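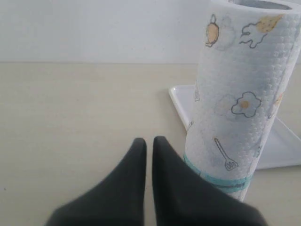
Skadunus arm, bench check before powered running
Shared workshop, back bench
Checked by: Sabine Eichhorn
Second person: Selorm Bawa
Date: 16/04/2026

Mark each line OK, FIX or N/A. Anything marked FIX gets a comment and a name. The arm stays unpowered until sections 1 and 2 are finished.

1. Bench and surroundings

1.1 Base clamps tight, no movement when the arm is pushed by hand: OK
Comment: Left clamp took another quarter turn. Check it again after the first hour of running.

1.2 Tape line on the floor complete and readable: FIX
Comment: Worn through on the side nearest the door. Tuncay has the yellow tape.

1.3 Tabletop clear of tools, cups and loose screws: OK

1.4 Test objects are light, with no glass and no blades: OK
Comment: Paper towel roll and the white square tray. Both fine for slow grasping. Please don't swap the roll for the tin of bearings, it is far too heavy for these fingers.

1.5 Wall behind the bench outside the reach of the arm: FIX
Comment: Full stretch at shoulder height comes closer than I like. Limit to be set in software, see 4.2.

2. Power and wiring

2.1 Mains lead undamaged, plug fuse correct: OK

2.2 Supply switched off at the wall before any cover comes off: OK

2.3 Emergency stop cuts power to all motors: OK
Comment: Pressed three times, once with the elbow moving. The arm sags when power goes, so keep a hand under the forearm or park it low first. Sebastian is looking at a spring for the shoulder joint.

2.4 Stop button within reach of the person at the keyboard: FIX
Comment: The cable is too short if you sit on the left. For now, sit on the right.

2.5 Cables along the arm have slack at every joint: OK
Comment: Wrist camera lead was pulling at 90 degrees of wrist turn. Rerouted and tied, tested both ways.

3. Gripper

3.1 Both fingers firmly fixed, no play at the base: OK

3.2 Finger surface free of splits and lifting edges: OK
Comment: Gone over by hand with the power off.

3.3 Tips level with each other: OK

3.4 Fingers open fully when the program is stopped: FIX
Comment: They hold their last position. Selorm would prefer it that way so nothing gets dropped. I would prefer them to open, in case it is holding a sleeve. Left as it is until we have talked it over with Sieglinde.

3.5 Camera view takes in both fingertips and the object: OK
Comment: Mount screws marked with paint so we can tell if they shift.

4. Software limits

4.1 Speed limited to 15 per cent for first runs: OK

4.2 Reach limit set and tested: FIX
Comment: Set in the Pyo config but not tested. Do this with an empty gripper.

4.3 Start needs a key press from a person at the bench: OK
Comment: Remote start is switched off. Leave it off.

4.4 Log saved for each run: OK
Comment: Last good log is run 223.

5. People

5.1 Two people present for any powered run: OK

5.2 Long hair tied back, lanyards off: OK
Comment: Selorm's membership card was on a lanyard. Now in his pocket.

5.3 Everyone present has been shown the stop button: OK

Result: slow runs allowed from the right-hand seat, inside the middle of the bench only. No full-reach moves until 1.5 and 4.2 are closed.

Still open: 1.2 Tuncay, 1.5 and 4.2 Sabine, 2.4 Sebastian, 3.4 all of us.

Added later by Tuncay Güneş: tape replaced, 1.2 can be closed. I have a longer cable for the stop button at home and will bring it in.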